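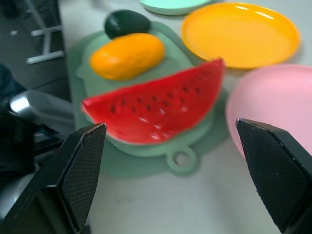 Ortner Melon Knife, long blade
Item 347

Back in stock for the end of the season. Same knife as last year, new handle color (green, the red is gone, please stop asking).

Long thin blade, rounded tip, little bit of flex. Goes through a whole watermelon in one pull if you let the knife do the work. Also good on cantaloupe, pineapple, big squash. Not for bones. Not for frozen anything.

Blade: 9 in, stainless
Handle: molded, non slip
Sheath: included, snaps on
Dishwasher: top rack ok, hand wash is better
Made for: right or left hand

Sharpening. Comes sharp. When it starts to drag on the rind, 17 degrees a side on a stone or a pull-through set to fine. Dont use the coarse slot, it eats the edge. We sharpen in the shop too, bring it in before noon and its usually ready by closing.

How to cut a melon without it rolling off on you: wash the rind first. Slice a thin piece off one end, stand it up on the flat. Cut straight down the middle. Halves face down, then slices. Wet towel under the board.

Goes with
Akau cutting board, large, has a juice groove
Zundora melon baller, two sizes on one handle
Stususum rind peeler (back order, September)

Shipping. Knives go out in a stiff box, not the padded envelope. Adult signature needed in some states, checkout will tell you. No gift wrap on blades.

Returns. Unused, in the sheath, with the receipt. If the handle is loose out of the box send a photo and we'll swap it, no need to mail the bad one first.

Restaurants and fruit stands: case pricing available, ask for Tshepo Msimang at the counter or use the contact form and put "case" in the subject line. Handles can be stamped with your name, orders of 1000 and up only.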